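The Ferry Money

Prodromos Lazaridis had the money in a coffee can and the can in a pillowcase and the pillowcase under his arm, and he was late.

Last boat out of Celcombe at 5. Always 5, in August, then they cut it back and you were stuck till morning. He came down the hill fast. Wrong shoes. Sweat in his eyes. The can knocking against his ribs, and every knock sounding like money, he was sure of it, the whole street could hear.

3000 dollars. Mostly twenties. Some of it his, some of it his brother's, and the brother's part was the trouble.

"You're running," said the woman at the fruit stand.

"I'm walking."

"You're running, Pro."

He waved. Kept going. She'd tell everybody by supper.

The house was over in Vineton, across the water. His mother's house, then nobody's for a while, then Lappalainen's, because Lappalainen bought up everything over there that had a roof and a tax bill. And now Lappalainen was selling it back. Not cheap but not crazy. Three thousand down, cash, by tonight, and the rest on paper over so many years that Prodromos would be an old man or a dead one. He had shaken on it. He'd told Lappalainen the money was all his own.

The brother didn't know. That was the thing. The brother was on a rig somewhere cold and had said hold this for me, and Prodromos had held it. He was still holding it. Look, right here, under his arm.

Down past the net sheds. Past the bait shop, shut. The Skornora was at the dock with her ramp still down, engines going, that smell she had, diesel and old rope and hot dogs. The kid in the orange vest had his hand on the chain.

"Wait!"

The kid waited. Good kid. He'd gone to school with the kid's father, who was not a good kid.

On board. Up the stairs, outside deck, the bench on the left because the right one had gum. He put the pillowcase on his lap and both hands on the pillowcase. The horn went. Celcombe started to slide away behind them, church first, then the hill, then teh water tower with the name half painted over.

Okay. Okay. Breathe.

He tried to think about the kitchen. That was the room he wanted. The other rooms could fall in the bay. His mother at the sink with her sleeves pushed up, singing the wrong words, always the wrong words, on purpose he thought now. His brother under the table with a flashlight. Onions. Rain going in the gutter. She used to say a kitchen wants one good bowl and one good picture and the rest is clutter, and then she'd buy more clutter.

His brother had burned a hole in the linoleum once. With the iron. God knows why he was ironing on the floor. Prodromos took the blame, two weeks no radio, and his brother brought him comic books every night, passed them under the door one at a time, didn't say a word about it. Neither of them ever did.

He looked at the pillowcase.

A gull walked along the rail and looked at it too.

"It's not food," he told the gull.

Halfway. The wind came up and the people with hats went in. He stayed. He had his phone out, no bars, then one bar, then none. He wrote it anyway. Need to tell you something about the money. Erased it. Wrote, remember the linoleum. Erased that. Wrote, I want to buy Moms house with your money and I should of asked first. Looked at it a long time. His thumb was shaking or it was the engines.

Sent.

It didn't send. Little red mark.

Vineton coming up now, low and brown, the long dock and the lights already on though it wasn't dark. He could see Lappalainen's car. Big car, parked crooked. Lappalainen leaning on it with an envelope in his hand, eating something out of a paper bag.

The ramp went down. Bang. Prodromos stood up and his knees didn't like it.

He walked off last. Lappalainen shook his hand and got grease on it.

"You want to see her first? They did some work. The kitchen, mostly."

"I know the kitchen."

"You don't know it now," said Lappalainen. 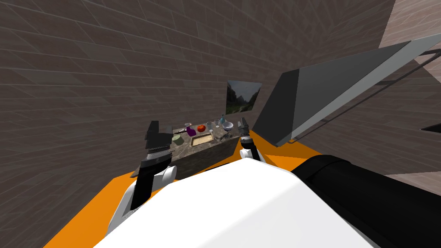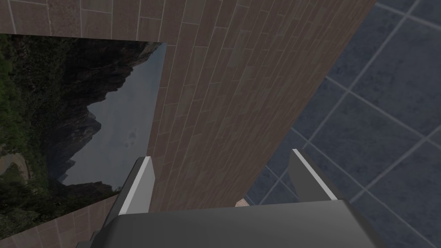
They drove up with the windows down. Prodromos kept the can between his feet. At the second bend the phone buzzed and he almost went through the roof.

Sent. It had sent. And under it, three dots. Going. Stopping. Going again.

"You sick?" said Lappalainen.

"No."

"You look sick."

The dots stopped. They had turned up the lane and there was the fig tree, bigger, nobody had cut it, it was leaning right over the gate. Lappalainen got out and fought with the latch. The same latch. You had to lift and then push, and he was only pushing.

The phone buzzed.

i get the back room, it said. And then, before he could do anything, another one. it was me with the iron you know. like he didn't know. Like he hadn't been there.

Prodromos wiped his face with the pillowcase. He got out, a little stiff, holding the can by the lid.

"Lift it," he said. "Lift it first, then push."

Contact | Copyright, all stories property of the author | Back to top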